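Search this site Search Enter your keywords

Household Textiles, Unit 2
Sorting and Caring for Everyday Clothes
Notes by Coralie Kereama

Welcome back, everyone, and thank you for all the lovely notes you left me after the first unit. I read every one of them (yes, even the long one about socks!). Today we're moving on to cotton and cotton blends, and I want to go slowly, because most of us learned laundry from a parent or a roommate and never stopped to ask why we do it the way we do.

Let's begin with the care label. A washtub symbol with dots tells you how warm the water may be, and more dots mean warmer water. A line under the tub means a gentler cycle, and two lines mean gentler still. A square with a circle inside is the dryer. A plain triangle means bleach is fine, and a triangle with a cross through it means leave the bleach on the shelf. If the label has gone blank from years of washing, treat the garment as if it were one step more delicate than you think it is.

Now, shrinkage. Cotton yarn is stretched while it's being spun and woven, and it would dearly love to relax again. Warm water and tumbling let it do just that. Most of the change comes in the first few washes, so a shirt that has been with you for years is usually as small as it's going to get. Blends with polyester hold their shape better, though they hang on to body odor more stubbornly, as anybody with a teenager at home will tell you.

A word on collars and cuffs, my favorite subject. Skin oil settles there first and turns yellow with age. Rub in a little plain dish soap, leave it while you make a cup of tea, and then wash as usual. Please don't scrub with a stiff brush! You'll raise the fibers, and the next stain will have even more to cling to.

Before anything goes in the machine, go through these:
- empty every pocket, small ones too
- close zippers, open buttons
- unroll sleeves and turn dark things inside out
- put anything with a fresh stain aside

For next time, wash one cotton garment the way you normally would, measure it from collar seam to hem before and after, and write both numbers down. Bring the garment along too, if you can. We'll be folding, and folding goes much better with something of your own in your hands. The optional reading is the chapter on weaves in the Grimshaw booklet. It's a bit dry in the middle, but do stay with it for the part about twill.

3,104 views 2 comments 3 shares
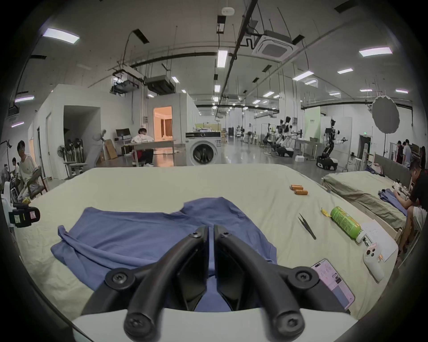 Hamish Hapeta: The dish soap trick worked on my work shirts, but I had to do it twice on the oldest one. Does it matter if we measure before or after ironing?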